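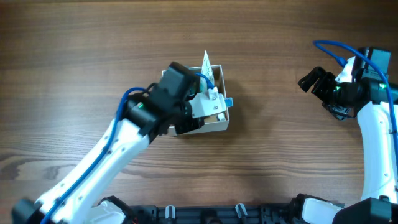 A small open box on a wood tabletop.

Seeds & Growing > Interviews > Nuria Alcaraz

Dry beans, dry falls and the mail

By Hường Kim
2020-06-21

Nuria Alcaraz grows beans for seed on six acres outside Clunwood. She sells them by mail, mostly to home gardeners, and this spring she ran out of nearly everything before the ground was warm enough to plant.

"We normally send out 1,000 orders between New Year's and the end of April," she said. "This year we had 4,000. I closed the order page three times and opened it again three times. Then I closed it and left it closed."

Alcaraz started with a neighbor's collection. Her neighbor, a retired mail carrier, had kept a climbing bean called Sollberg going for most of his life, and when he moved in with his daughter he gave Alcaraz two coffee cans of it. She planted one can the first year and lost the crop to rain.

"I left it on the poles too long. We had a wet September and the pods molded from the bottom up. I still had the other can, so I got to try again. That's the only reason we still have Sollberg."

She now pulls the vines early if rain is coming and hangs them upside down in the barn with the pods still on. The beans finish there. She said this works for anything that has already gone leathery, but a pod that is still green and fleshy when it's pulled won't give good seed.

Her list has 495 varieties on it. She doesn't offer that many in one year, and some have never been offered at all. A few came as a handful in an envelope with no name, and it takes several seasons to build up enough to sell.

"People think the list is the catalog. The list is what's in the freezer. The catalog is whatever did well last summer."

I asked how she keeps the varieties from crossing. Common beans mostly pollinate themselves before the flower opens, so she separates those by one row of something else, usually corn or sunflowers. Runner beans are a different matter. Bees work them hard, and she grows only one kind a year, on the far side of the house.

"I did two runner beans once, at opposite ends of the property," she said. "Black seed and white seed. The next year I had every kind of purple. Very pretty. I ate them."

The variety customers ask for most is Ivaren, a bush bean with a tan seed and a dark ring at the eye. Alcaraz is a little tired of it. It yields well and cooks up soft in under an hour, but she thinks the flavor is flat next to Sollberg, and it splits if the cook lets the pot boil.

For soup she uses Lehner, which is small and white and holds its shape. She soaks it overnight with salt in the water and puts nothing else in until the beans are nearly done — onion, a bay leaf, then tomatoes at the very end. Tomatoes added early keep the skins tough.

Threshing is still done by foot. She spreads the dry vines on a tarp and walks on them in old tennis shoes, then pours the beans from one tub to another in front of a box fan. She has looked at machines. The affordable ones crack too many seeds, and a cracked bean may look fine in the packet and never come up.

After that comes sorting, which takes up most of November and December. She does it at the kitchen table, with the radio on, and throws out anything wrinkled, stained or off color. The rejects that are merely ugly go into a jar for supper.

"My son says he didn't know beans came in one color at a time until he went to college."

Every lot gets a germination test before it is packed. She rolls a sample in a damp paper towel, puts the towel in a plastic bag on top of the refrigerator and checks it after a week. If a lot does poorly she tests it again, and if it does poorly again it isn't sold.

For gardeners who want to save their own, her advice was to start with a bush bean and to leave a whole section of the row alone. Picking for the table all summer and saving what's left in the fall selects for the latest pods on the plant.

"Put a ribbon on it," she said. "Tell your family the ribbon means hands off."

She expects to reopen orders in January with a shorter catalog and a limit on packets per customer. She hasn't settled on the number. Sollberg will be in it if the fall stays dry.

More interviews
Growing garlic in heavy clay
A corn breeder on short seasons
Forty years of pears
What to do with old seed

Contact us | Copyright 2020 | Back to top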